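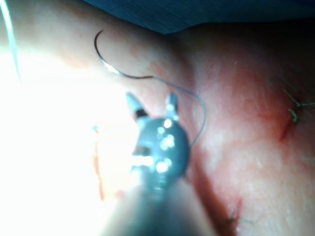 Casard Suturing Set, README

We made this set to find out which needle driver jaws and which controller cope best with a curved needle and fine thread. It holds 252 short recordings from the wrist camera, split between two controllers, Komard and Trundon, with the same arm throughout. Have a play with it!

What's inside
clips/ – one folder per controller
poses/ – jaw angle and wrist pose for every recording
notes.txt – operator remarks, typos and all
splits.txt – 64 recordings held back for testing

Things we noticed
Komard feels wonderfully quick on the approach, but it tends to overshoot when the jaws are wide open. Trundon is slower and much kinder to the thread (our favorite for pulling a knot down). The short jaws beat the long ones on both, which none of us saw coming.

Known problems
Glare washes out part of the view in many clips, and the shaft is often out of focus. Thread labels are the weakest part – treat them as a first pass. Pose files from July use the old wrist offset, so run fix_offset before comparing them with the rest.

Still to do: the Ismail jaws, as soon as the new mount fits.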